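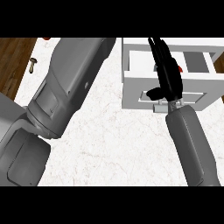 December 16, 2018

Cabinet task again, in the simulator. Both arms loaded, marble texture on the work surface, drawer handle at the default height. Target for the set is 600 episodes; we stand at 230 after filtering.

Constanza Cabral changed the randomiser so that the cabinet yaw varies between resets. The spread of start poses is better, but the right arm now meets its wrist limit more often and the episode is thrown out. I logged 4 such rejections before lunch and widened the approach angle by hand. No more after that - I will check the overnight batch before I call it fixed.

Cristóbal Quezada wants failed grasps kept and labelled separately. I agree in principle. The Ornden format has no field for it, so I have put the flag in the notes column for now.

Render time is still the slow part. Moved 2 of the jobs to the Hundevthorpe machine, which has the older driver. Must compare the shadows between the two before merging anything.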